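喉の渇いていない人を探しています。渇いている人でも構いませんが、その場合は採点が甘くなるので、事前に水を一杯飲んでいただきます。

# 飲料の試飲モニター募集(Sodaseck 味覚調査室)

Sodaseckは、Kullgateの坂の途中にある小さな調査室です。飲み物をつくる会社から依頼を受け、発売前のものや、発売したのに思ったほど売れなかったものを、普通の人に飲んでもらって感想を集めています。後者のほうが多いのは、この業界のならいです。

今回のテーマは果汁系飲料の「甘さの後味」です。ひと口目の印象については、すでに各社が十分すぎるほど調べています。私たちが知りたいのは、飲み終えて三分ほど黙っていたときに口の中に何が残っているか、という地味な話です。地味な話に半日付き合ってくださる方を募集します。

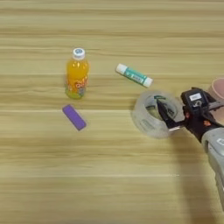
専門知識は要りません。むしろ、ワインの香りを「濡れた犬」や「祖父の書斎」に例えられる方は、今回はご遠慮いただくかもしれません。集計表に書斎の欄がないためです。「甘い」「すっぱい」「なんか薄い」が言えれば、語彙としては足りています。

## 募集要項

- **人数**:14名
- **対象**:18歳以上で、果汁飲料を月に一度以上飲む方
- **参加回数**:全二回(各三時間、休憩あり)
- **会場**:Sodaseck 味覚調査室(Kullgate駅から徒歩。坂があります)
- **謝礼**:二回とも参加された方に商品券と交通費。一回のみの方には交通費と、私たちの少し残念そうな顔
- **申込方法**:所定の用紙に記入のうえ、会場受付へ持参または郵送

次の方は参加いただけません。柑橘類にアレルギーのある方、糖分の摂取を医師に止められている方、飲料会社や広告会社にお勤めの方、ご家族がそうである方。ご家族がそうであることを当日まで忘れていた方も、思い出した時点で対象外となります。

## 当日の流れ

受付後、番号札をお渡しします。以後、室内では番号でお呼びします。味気ないのは承知していますが、名前で呼び合うと二杯目あたりから雑談が始まり、三杯目で全員の点数がそろってしまいます。過去にそれで一回分の調査が丸ごと使えなくなりました。

試料は一つずつ出します。ひと口含み、飲み込み、黙って待ち、用紙に記入し、水で口をすすぎ、また次へ進みます。途中で出るクラッカーは口直し用です。昼食ではありません。毎回どなたかが昼食にされるので、多めに用意はしてあります。

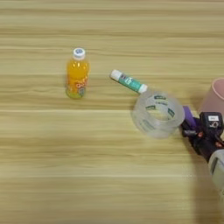

**Kullgate、2022年11月1日**

上記の要項に対して受付窓口にいくつか質問をいただいたので、補足します。

まず、香水と整髪料について。当日は無香料でお願いします。「ほとんど匂わない」とご本人がおっしゃる香水は、たいてい廊下の端まで届きます。柔軟剤の香りも同様です。コーヒーと煙草は開始の二時間前まで、歯磨きは一時間前までに済ませてください。

次に、点数のつけ方について。用紙には0から10までの目盛りがあります。全部に5をつける方がいらっしゃいますが、穏やかなお人柄が伝わるだけで、依頼主には何もお伝えできません。嫌いなものには遠慮なく低い点をつけてください。開発者は同席しませんし、どこかの窓から見ていることもありません。

それから、前回の果汁調査の結果はどこで読めるのか、というお尋ねについて。契約上、公開できません。依頼主の棚にきちんと収まっているはずです。開かれたかどうかは存じません。

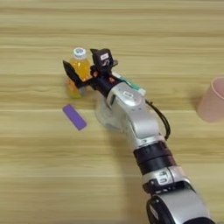
Dixitさんからは、二回とも出ないと意味がないのか、一回目だけでは無駄になるのか、というご質問をいただきました。7月の回に参加したところ、二回目が妹の引っ越しと重なり、泣く泣く欠席したそうです。あのときの一回目の点数は捨てられてしまったのでしょうか、わりと真剣に飲んだのですが、とのことでした。

捨ててはいません。ただ、一回目と二回目では同じ試料を順番を変えてお出ししており、二つを比べてはじめて、その方の舌がどれくらい気まぐれかがわかります。片方だけの用紙は別の箱に入れ、参考として眺めます。眺めるだけなので、できれば両日とも空けておいてください。今回、引っ越しを控えたご親族のいる方は、先に日取りをご確認いただけると助かります。

「正解はあるのか」というご質問も複数ありました。ありません。隣の方より高い点をつけても、低い点をつけても、謝礼は同額です。

## 会場についての注意

Kullgate駅には出口が二つあり、案内板に従うと遠いほうに出ます。改札を出て左、パン屋の横を抜けて坂を上ってください。パン屋での買い食いは、お帰りの際にお願いします。

Vullville方面からバスでお越しの方は、終点の一つ手前で降りると坂を下るだけで着きます。帰りは上ることになりますが、そこまでは謝礼に含まれていません。

駐車場はありません。自転車は建物の裏に置けます。
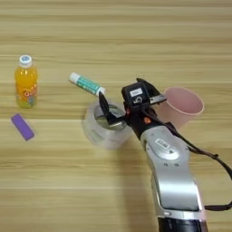

応募者が定員を超えた場合は抽選とします。年齢層が偏らないように組分けをしたうえで引きますので、早く申し込んでも有利にはなりません。熱意のこもったお手紙を添えてくださる方もいますが、楽しく拝読するだけで、やはり有利にはなりません。

抽選の結果は、当選・落選にかかわらず郵便でお知らせします。落選された方のお名前は、ご希望があれば次回の名簿に残します。次回のテーマは未定ですが、無糖の炭酸水になりそうな気配があり、後味の話はさらに地味になる見込みです。

用紙は調査室の受付とKullgate駅前の掲示板下にあります。記入漏れで多いのは「普段よく飲む飲み物」の欄です。「いろいろ」とだけ書かれたものは、お電話で具体的に伺うことになります。

**申込先**:Sodaseck 味覚調査室 モニター係(Kullgate)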